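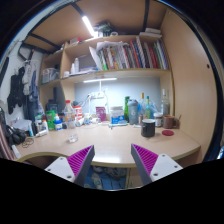 A desk as recorded by the Tralness camera, with the tool's two fingers at the front edge. Photo: Trosodard

Trosodard opens orders for second Tralness hand-held gripper kit

Trosodard has opened orders for the second version of Tralness, its hand-held gripper kit for recording manipulation data without a robot. The kit costs 1,355 euros before tax and ships from July. A spare set of fingers is sold separately at 139 euros. Owners of the first version can keep their handle and camera mount and buy the new front end as an upgrade, though the company has not yet published a price for it.

Tralness is held in one hand and worked with a trigger. The operator reaches for an object, closes the fingers and moves it while a camera on the tool records what the fingers are doing. The recordings are then used to train a policy for an arm fitted with the same fingers. Trosodard sells a flange adapter for that purpose, and the finger geometry is identical on both sides so that the view from the tool matches the view from the arm.

The main change in version 2 is at the front. The ridged inner structures of the fingers are magenta, with dark gray contact faces, and the fingers attach to a pair of white mounting plates. The first kit used black fingers on a black bracket. According to Wael Naciri, who is responsible for the hardware at Trosodard, the color was picked for contrast. Customers had reported that black fingers were hard to separate from dark objects and from shadow under shelves, which made the automatic estimate of finger opening unreliable.

"We had users putting colored tape on the old fingers," Naciri said. "The tape came off, they put on new tape in a slightly different place, and then the calibration was wrong for half the recordings."

Magenta has its own drawback, since household goods come in that color too. The desk in the company's release picture has a magenta-purple pouch leaning at the back, and Naciri said pictures of this sort are part of the test set for the finger detector. The detector looks for the ridge pattern together with the color. He added that users who work mainly with pink or purple goods should run the check tool before starting a long recording campaign.

The ridges also have a mechanical function. The inner structure bends around an object when the fingers close, and the contact face follows. Trosodard says the new rib spacing gives a softer tip and a stiffer base than before. Thin items such as packets and flat lids are picked with the tip. Mugs and bottles are meant to be taken lower down on the finger, where there is more support. The company did not give a maximum load for the new fingers and said a value will be in the manual that comes with the kit.

The mounting plates carry more screw holes than the fingers need. The extra holes are for user attachments, and Trosodard will publish the hole pattern as a drawing. Finger pads can be changed without removing the plates, a job that on the first version meant taking the front of the tool apart and calibrating it again.

The camera is unchanged. It has a circular fisheye lens that leaves black corners in the recording and bends straight edges heavily, so that a desk front appears as a curve. In return it takes in the fingers, the work surface, the shelf above it and part of the floor below in a single view. The wide angle is needed for tracking. The software works out the position of the tool from fixed features in the room, and a narrow lens loses them as soon as the hand moves close to a surface.

Bright lamps remain a weak point. A tube light mounted under a shelf can wash out the panel behind it, and when the tool is tilted upward the exposure drops and the fingers go dark. The new firmware lets the user lock exposure at the start of a session. Naciri recommends doing this on any desk or counter with its own lighting, and recording a few seconds of test motion first.

Software and format

Recordings are processed with Plarine, the desktop program supplied with the kit. It reads the files from the tool, computes the trajectory, marks where the fingers open and close, and exports the result. Processing runs on the user's own computer and no account is required. Version 2 adds a review screen in which stretches with poor tracking are shown in a different color on the timeline. These can be cut before export or sent through again with slower settings.

Plarine still has no tool for blurring faces or documents. Trosodard says this is planned, without giving a release month. Until then, anyone recording in homes or offices has to deal with papers, labels and screens by other means. The program can crop the view to a smaller circle, but this removes features the tracking depends on, and the crop therefore has to be applied after the trajectory has been computed.

First users

One of the first companies to work with the new kit is Paulík, a contractor that records household and office tasks for robotics developers. It had preproduction units on loan and has ordered its own. Matúš Procházka, who runs recording there, said the finger opening is now read correctly in nearly all of its material and that this has cut the time spent on manual correction.

Paulík records mostly in lived-in rooms. Procházka said clients used to ask for a bare table with a few objects on it and now ask for desks and counters as people keep them, with bottles standing in front of other bottles and cables lying across the surface. Reaching into a row of containers without knocking over the neighbors is one of the tasks requested most often. Transparent items are another, and a clear cup or bottle is still the object most likely to be missed.

"A crowded desk is slow work," Procházka said. "The operator has to plan which way to come in, and on the return you have to go around what you just put down. We want that in the data. A person who takes the easy object every time gives you a very clean recording and it is not much use to the client."

He had two complaints. The trigger spring is stiffer than on the first version, and operators at Paulík have asked for shorter shifts with it. The plates are also wide enough to touch the side wall of a narrow cabinet before the fingers reach the back. Paulík has been recording cabinets with the tool turned on its side, which works but produces wrist angles that some arms cannot copy.

Naciri confirmed both points. A lighter spring will be offered as a free replacement part. Narrower plates are being looked at, but they would leave less room for the screws that hold the finger base, and he would not commit to a date. For the time being the company advises checking the reach of the target arm in Plarine, which can flag poses outside a given joint range once the arm model has been loaded.

The kit consists of the handle with trigger, the camera and mount, one set of fingers, both mounting plates, a calibration board, a charging cable and a Plarine license with no time limit. A memory card is not included. The flange adapter for the robot side has to be ordered separately and is available for the same arms as before — users of other models can request the drawing and make their own.

Orders go through the Trosodard web shop. Schools and universities can ask for a quote covering several kits, and the company says existing customers will be served first if the July batch runs short. The first version is no longer sold, but its fingers will remain available as spares while stocks last, and Plarine will continue to read its recordings.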